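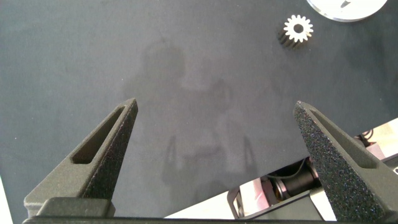 Fingers open, gear still on the board. Rule 3 applies.

GOOD PRACTICE CORNER: The gear bench rules, second edition

The first edition of our bench rules ran to 66 items and was read in full by one person, Haris Farooqui, who wrote it. The second edition fits on a single sheet and has been taped up at the Clostari bench since Monday morning. Please read it. It will take you less time than finding a reason not to.

For those who have so far avoided the gear bench: the task is to pick up small spur gears and put them on the pegs of a round plate. A child could do it, and Braulio Cuevas's daughter did, on visiting day, faster than any of us would like to see in print. The arm needs rules.

Rule 1. Clear the board before you start. Gears, plate, arm. Your coffee has never been part of the assembly.

Rule 2. Write down the starting layout. Which gears are on, which are off, which peg is bare. "Usual setup" is banned as a log entry. We went back through the March logs and found that "usual setup" covered at least four different setups, one of them with the plate upside down.

Rule 3. Fingers open means hands off. Open fingers look friendly. They are also what you see just before closed fingers. If you need to move a gear, pause the arm, say "paused" out loud, and wait for the other person to say it back. Yes, even if the other person is Vlastimil and he is on the phone.

Rule 4. Check the finger faces at the start of each shift. Run a thumb along them with the arm paused (see Rule 3, it's right there). If one finger is worn, swap both. Mixed pairs grip crooked, and then we all spend an afternoon blaming the software.

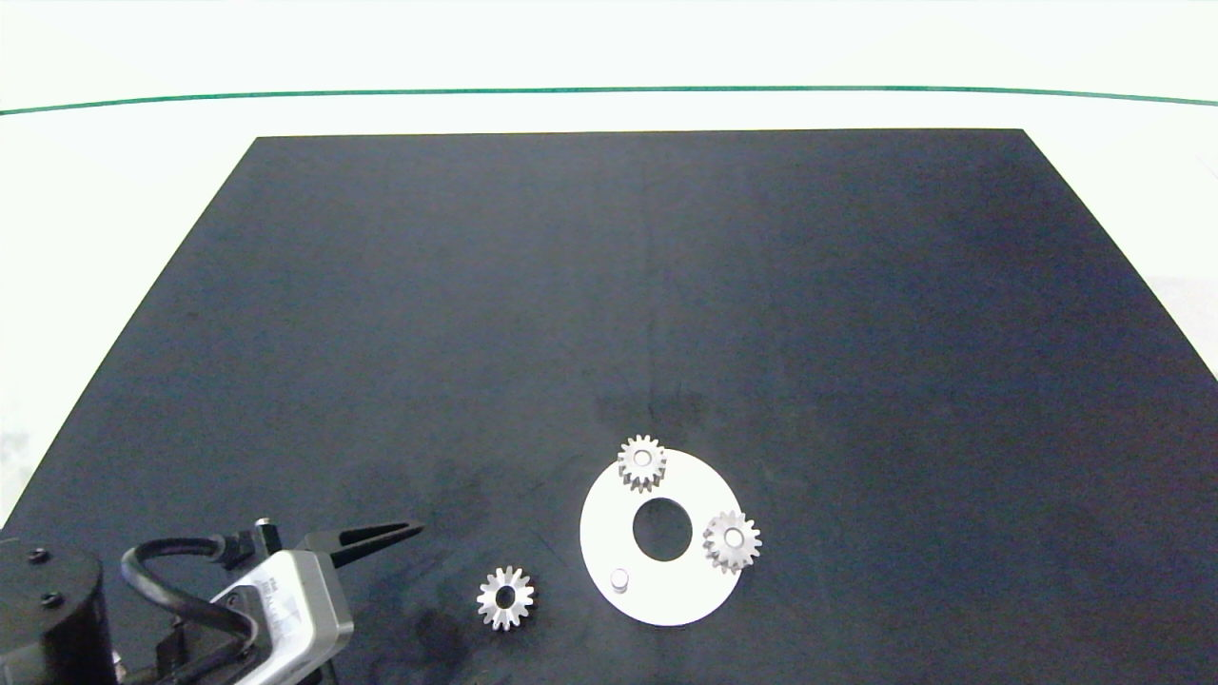 Two gears on, one to go, one bare peg. Please log it in those words.

Rule 5. A dropped gear stays dropped until it is logged. We know the urge. You nudge it back where it was, the run looks lovely, and Estrella Xolalpa has to throw out the whole batch two weeks later -- last time that was 452 runs, and she has not forgotten who was on shift.

Rule 6. Cables get a look every time the arm is moved to a new start position. They should have slack enough to turn and not so much that they visit the gears.

Rule 7. No new rules without taking one out. This is Crescencio Villalobos's addition, and the only one that got applause.

Several of you asked whether the sheet replaces the site safety procedure. It does not. That one is still in the red binder, it is still 90 pages, and it still wins any argument with ours.

Corrections and complaints go to Haris, who is taking the loss of his other 59 items pretty well -- he has asked for an appendix. Comments close at the end of next week.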